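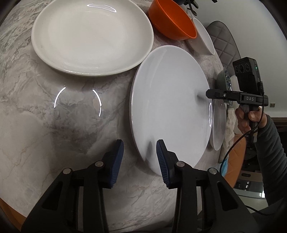
Tableware Handling and Storage Study - Progress Report to Nundivon
Prepared by Katherine Benavides, Rollum
18 Jul 2019
Reading time: 3 min

Scope of this period

Work in this period covered the sorting and putting away of plates and bowls on a hard stone counter. The kitchen at the Jirnari site was in use throughout. Cutlery, glassware and pans remain outside the scope, as agreed in the original plan.

The item register now holds 407 pieces, of which 279 have been through the full sequence: set out on the counter, sorted by type, stacked, and moved to the shelf. The remaining pieces are registered and labeled but have not been handled. Labels are on the base of each piece and do not affect stacking.

Plates

The white round plates with a wide rim and a shallow well are the main plate type in the register. Two starting positions are used - flat on the counter, and standing on edge. The flat position is stable, but the rim sits low and there is little clearance under it on a level surface. The on-edge position gives direct access to the rim and both faces. It needs something to lean on or a hold at the lower rim, and the written procedure now says so in step two.

The glossy glaze and the polished counter both throw back bright curved highlights under the ceiling lights. This makes the true rim line harder to judge from some angles. We tried the session with the lights over the counter switched off and daylight only. The highlights were weaker, but the inside of the dark bowls became difficult to read. The lights will stay on.

Bowls

Bowls are started upright, tipped, or on their side. The orange plastic bowl is the lightest in the set and shifts when a neighboring piece touches it. The white ceramic bowl is stable on its side only when it has a support. The dark green bowl with the blue speckled interior is placed leaning, behind the plates, and is usually the last piece moved.

Mixed stacks of plastic and ceramic were dropped from the procedure. Ceramic goes in first, and plastic is stored on a separate shelf.

Layout of the counter

Plates and bowls are set out together and not in rows. Spacing is left uneven on purpose, with some pieces partly behind others. Cloths may stay on the counter during a session but are not counted as items.

Open points

- Shelf height. The lower shelf is 27 cm clear, and the larger plates cannot be stored on edge there with a hand above them. Nina has asked the site for a quote to raise it.
- Chips. Three plates were withdrawn with rim damage. Replacements are on order.
- Procedure text. Step five (stack height) is still in draft.

Spending is within the approved amount. No change to the budget lines is requested.

Next period

The next 30 pieces will be bowls only, followed by the rest of the plates. The storage step will be repeated on the upper shelf if the lower one has not been raised by then.

Related reports
Tableware Study: Item Register and Labeling
Tableware Study: Counter Surfaces Compared
Shelf Storage: Initial Measurements

Contact Rollum | Copyright 2019 Rollum | Back to top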